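Review: Mustinska Resealable Table Wipes, Soft Pack
Branovport Household Goods Review
Prepared by Adelino Sampaio, Consumables Section
February 27, 2025

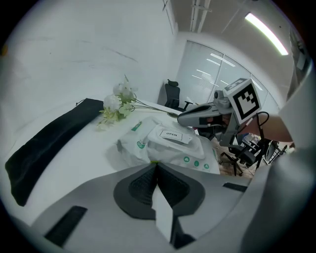 Scope of this review

Wet wipes are among the most frequently purchased consumables in the institutions that subscribe to this publication, and among the least examined. They are usually ordered by price per pack and replaced when members of staff complain. The present review considers the Mustinska soft pack with a rigid resealable lid, which was supplied to us through the distributor Coelho and purchased at the ordinary trade price. No samples were accepted from the manufacturer.

The review covers the package itself, the behavior of the lid over repeated use, the quality of the wipe, and suitability for shared tables in craft rooms, reading rooms and reception areas. It does not cover disinfection. The Mustinska wipe is sold as a general cleaning product for hands and hard surfaces, and readers who require a disinfecting wipe should consult the separate guide issued last October.

The package

The outer wrapping is white, with green markings and green circular icons along the front and side. The design is restrained and sits well on a white table. Subscribers have told us more than once that they dislike brightly printed packs in public rooms, and on this point the product will give little offense.

The lid is a white plastic flap on the top of the pack. A small label reading "OPEN" is printed on it with a black outline. The lettering is modest in size, and two of our older panel members would have preferred it larger. All panel members found the lid without assistance, however, and the word is placed where the eye goes first.

The wrapping film is thin and creases readily. A full pack stands firm enough to be handled with one hand. A pack that has been in use for a week or so begins to slump, and the creases become more pronounced toward the ends. We regard this as a matter of appearance only. The film did not split at any point in our tests, including when a pack was carried for several days in a tote bag with scissors and a stapler.

The lid in use

The lid is the reason to consider this product over a cheaper pack with an adhesive flap. Adhesive flaps collect lint, lose their tack and are eventually left open, after which the remaining wipes dry out. A hinged lid avoids the problem if the hinge survives and the closure is sound.

We opened and closed one lid 300 times by hand. The hinge whitened slightly along the fold but did not tear, and the closure was still audible at the end of the test. A second lid was taken to 700 cycles. By that stage the closure had become noticeably softer and the flap could be lifted by a light brush of the sleeve. Very few packs will be opened that often before they are empty, and we consider the result satisfactory.

The force needed to open a new lid is moderate. A person with reduced grip strength can manage it with a thumb under the lip, provided the pack is held steady. On a smooth tabletop the pack tends to slide before the lid releases. The usual remedy is to place the other hand flat on the film behind the lid. Institutions serving visitors with limited use of one hand may wish to put the pack in a shallow tray or on a rubber mat.

Closing is less reliable than opening. The flap will rest in a position that looks shut while one corner remains raised. Users should press the front edge until the closure clicks. In our reading room trial, where no instruction was given, we found the lid imperfectly closed on several occasions at the end of the day. When a short notice was placed beside the pack, the situation improved.

Dispensing

The first wipe in each new pack is difficult to start. The opening beneath the lid is covered by a film seal, and once this is removed the top sheet lies flat and must be pinched up with the fingertips. After that the sheets follow one another in a reasonably orderly way. Double dispensing occurred from time to time, chiefly in the upper half of the pack, and fell away as the contents went down.

When the pack is nearly empty, the remaining sheets shift to one end and must be searched for. This is common to all soft packs we have reviewed. The rigid tub sold by Skorkodine does not suffer from it, although the tub occupies a good deal more shelf space and costs more to begin with.

Quality of the wipe

The sheet is soft, lightly textured and adequately strong. It may be wrung out gently without tearing. We used it on laminate, painted wood, glass and sealed stone. Fingerprints, pencil marks and dried tea were removed without difficulty. White glue was removed if attended to promptly. Permanent marker was not removed, and the manufacturer makes no claim that it will be.

On white surfaces the wipe leaves a faint film that can be seen when light falls across the table at a low angle. The film disappears if the surface is dried with a plain cloth. On glass the streaking is more evident, and we do not recommend the product for display cases.

The scent is mild and fades within a few minutes. One panel member described it as closer to soap than to perfume. Institutions with a fragrance-free policy should note that it is nonetheless scented.

Use near fabrics and decorative items

Many subscribers keep wipes on the same table as materials for display, gift wrapping or flower arranging, and we were asked to comment on this use in particular. We therefore kept the packs among typical items of that kind, such as a black velvet drawstring pouch and an artificial stem with white blossoms and pale green leaves.

Velvet requires care. A wipe applied directly to black velvet flattened the pile and left a mark that was visible until the fabric had dried and been brushed. Lint already present on the pouch was moved about more than it was lifted. A dry clothes brush or a lint roller is the better tool, and damp wipes should be kept for the table on which the pouch is laid. Hands should be dry before the pouch is picked up.

Artificial flowers fared better. Plastic stems were cleaned easily by drawing a folded wipe along them from the blossoms to the cut end. Leaves could be wiped singly if supported from beneath with a finger. Fabric petals should be treated with more caution – a light touch to remove dust is acceptable, but rubbing caused slight fraying at the edges on one of our test stems. Long stems should be laid flat for cleaning and left there until dry, as moisture otherwise runs down into the vase or wrapping.

Storage

Unopened packs may be stacked, though not high. We stacked 5 in a cupboard for the length of the trial and found the lowest somewhat flattened, with its lid still sound. Packs stored on their sides showed uneven moisture, with the lower sheets wetter than the upper ones. Turning the pack flat overnight before opening corrected this.

An opened pack kept closed on an indoor shelf was still in good condition at the end of four weeks. One left near a radiator was not, and the sheets closest to the opening had stiffened at the edges. Where a second pack is kept beside the one in use, staff should finish the first before opening the other. We saw both opened at once in two of the participating rooms, with predictable waste.

Disposal

The wipes should not be flushed. The lid and film are of different plastics and are joined by an adhesive that does not release cleanly. In Branovport the entire pack must be placed in general waste. We have written to the manufacturer to ask whether a detachable lid is under consideration, and will report any reply.

Assessment

The Mustinska soft pack is a sound general-purpose product with a lid that is better made than most at this price. Its weaknesses are a closure that can appear shut when it is not, a slight film on pale surfaces and a tendency to slide when opened with one hand. The wipe itself is dependable on tables, shelves and plastic goods, and unsuitable for velvet and display glass.

Rating: Recommended for offices, craft rooms and reception areas. Recommended with reservations for reading rooms where packs are left unattended. Not recommended for display cases or pile fabrics.

Subscribers who have used the product for longer than four weeks are invited to send their observations to the Consumables Section, stating the type of room and whether the lid remained serviceable until the pack was empty.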